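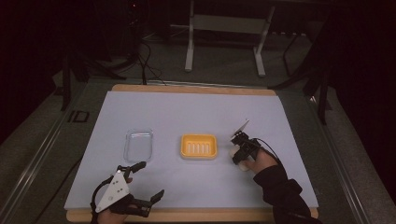

图片来源：Skukham 采集工位，摄影 Bjarke Kirkegaard

Ovia 双手持式示教采集套件
产品类别：数据采集设备 / 模仿学习
供货状态：可订购，交货期见页末

产品概述

Ovia 是一套由操作员双手佩戴使用的夹爪采集设备，用于为操作策略模型记录示教数据。操作员直接用左右两只手持夹爪完成任务，系统同步记录各路图像、夹爪开合量和末端位姿，全程不需要机械臂在场。录得的数据经 Dravell 软件换算后，可用于训练安装了同构夹爪的单臂或双臂系统。

套件面向桌面级操作任务：抓取、放置、插入、翻转、双手交接，以及一只手固定物体、另一只手操作的配合动作。不适用于超出手臂自然活动范围的任务，也不适用于需要持续施加大力矩的装配工序。

系统组成

手持夹爪，左右各一只，双指结构，指面贴黑色泡棉垫
夹爪背部安装板，白色，用于固定定位附件
腕部视角相机，每只夹爪一台
头部视角相机，一台，配头戴支架
同步盒及线缆
Dravell 采集与审核软件，单工位授权
备用泡棉垫、螺钉及内六角扳手
便携箱

工位架、台面和照明不在标准配置内，可按 Bjarnason 工位图纸自行搭建，图纸随软件提供。

主要参数

图像采集：各路硬件触发，时间戳由同步盒统一下发
开合量测量：连续值，每次上电后需做一次全开、全闭标定
位姿估计：视觉与惯性融合，输出左右末端相对头部相机的位姿
数据接口：有线，线缆沿手腕和袖口方向走线
单套随附备用泡棉垫：24 片
数据格式：按条目存储，每条含图像序列、位姿序列、开合量序列及任务标签

任务实例：肥皂与皂盒

出厂软件内含一组参考任务，用户可用来核对自己的工位是否配置正确。其中使用最多的是肥皂归位任务。所需物品为一块白色肥皂和一只带沥水槽的黄色皂盒。任务指令为“把肥皂放进皂盒”，起始状态由操作员在每条录制之前重新摆放。

该任务动作短，但对数据质量要求不低。肥皂轮廓圆滑，夹持点偏离中部时容易在指间转动；皂盒有凸起的边沿，放置高度不足会与边沿发生碰撞。两种情况在审核界面中均有对应标签，建议保留一部分带有纠正动作的条目，单独归组，不要与一次成功的条目混放。 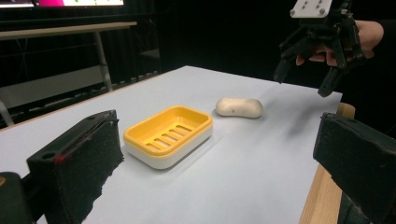
图 2　手持夹爪视角：双指张开，前方为皂盒与肥皂

参考数据集

随软件提供的参考数据集共 3,281 条，全部在 Skukham 工位录制。其中肥皂归位任务 593 条，另有 121 条标记为“含纠正动作”，默认不参与训练，可在导出时勾选。其余条目为其他桌面任务，任务清单见软件内的数据说明。

参考数据集仅供工位核对和流程验证。用户工位的台面颜色、光照和相机高度与参考条件不同，直接以参考数据训练的模型不保证在用户现场可用。

采集流程

1. 连接线缆，启动 Dravell，确认各路图像均已出现在预览窗口。
2. 佩戴左右夹爪，收紧指带与掌带。佩戴过松会使位姿与手部动作之间产生滞后。
3. 按提示完成开合标定。
4. 将双手置于起始位，待状态指示变为“就绪”。
5. 开始录制，执行任务，松开物体后双手退回起始位，结束录制。
6. 在审核界面标记结果：成功、失败、含纠正动作、作废。
7. 重新摆放物体，改变其位置与朝向，进入下一条。

第 7 步中物体位置的变化范围应覆盖部署时的实际范围。位置过于集中是现场最常见的数据问题，软件会在每组结束后给出起始位置分布图。

台面与布置要求

台面应平整、无强反光。可在木板上铺设单色纸张，以改变背景颜色并增加数据的外观变化。透明容器可以作为任务物品使用，但其边缘反光随光照变化明显，建议增加该类条目的数量，并在至少两种光照条件下录制。

操作员宜穿着深色长袖，袖口不要遮挡夹爪背部安装板。线缆应留出余量，避免在双手交叉时受到拉扯。

维护

泡棉垫为耗材。边缘出现毛边或小块撕裂时仍可继续使用，夹持面露出底材时必须更换。更换后需重新执行开合标定，新旧垫片厚度差异会反映在闭合读数上。指体表面的灰尘用干布擦拭，不要使用溶剂。

安装板螺钉按对角顺序拧紧。每次拆装安装板后，须重新执行外参标定，耗时一般不超过十分钟。

兼容性

Dravell 可导出通用的分条目格式，也可按用户提供的字段表导出。由 Ovia 早期型号录制的数据可以导入，但缺少头部视角的条目只能用于腕部视角模型的训练。机械臂端需安装与手持端同构的夹爪，法兰转接件另行订购，订购时请注明机械臂法兰尺寸。

订购信息

标准套件：双手夹爪、头部相机、同步盒、软件单工位授权
单手套件：右手夹爪、同步盒、软件单工位授权
选配：法兰转接件、泡棉垫补充包、Bjarnason 工位架成品

十月起的订单按新版线缆发货，接头与旧版同步盒不通用，旧版用户补购线缆时请提供同步盒背面的版本号。标准套件交货期为六周，选配件单独发货。技术咨询请联系 Bjarke Kirkegaard，来信请附软件版本和工位照片。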